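Stocking Drinks in a Small Office Corner

I love a well-stocked drinks corner, and you don't need a kitchen to have one! A clear stretch of desk and a cold drawer a step away will do it. Line up the bottles on the desktop first, then move them over one at a time, and the whole job takes 10 minutes (less once you've got the rhythm).
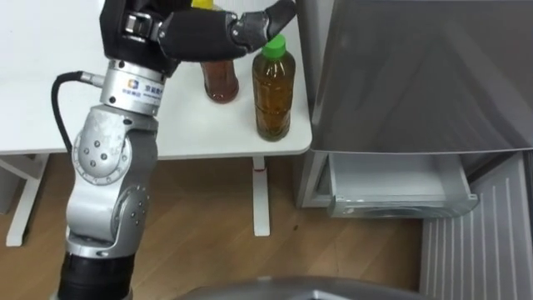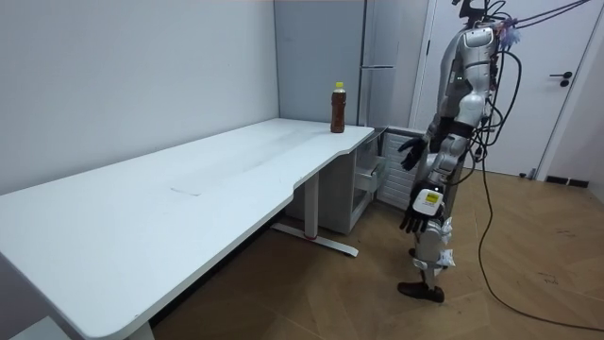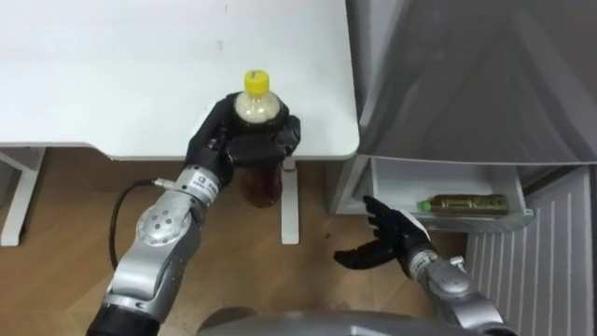 Should bottles of tea be stored standing up or lying down?

Standing up is best whenever the height allows it. An upright bottle puts no liquid against the cap, and you can see the level in an opened one at a glance. Lay down sealed bottles only, with the caps all facing you so they're easy to grab.

Now for the fun part, the filling!

Measure the drawer before you buy anything. Mine is 42 cm wide inside, and two rows fit beautifully with room for my fingers between them. Bottles taller than the drawer go on a shelf.

Wipe the desk and the bottles with a barely damp cloth. Check the dates, set the soonest ones at the front, and slide the new ones in behind. Aksel Skov taught me to put a strip of tape on the drawer front with the restock month written on it, and I'm still thrilled with how well it works.

Close the drawer gently and give it a small tug. If it springs back, a cap is catching somewhere, so pull the back row forward and try again.

Give warm bottles a few hours before the first pour. I load mine at 10 in the morning and they're lovely by late afternoon.

Leif Mogensen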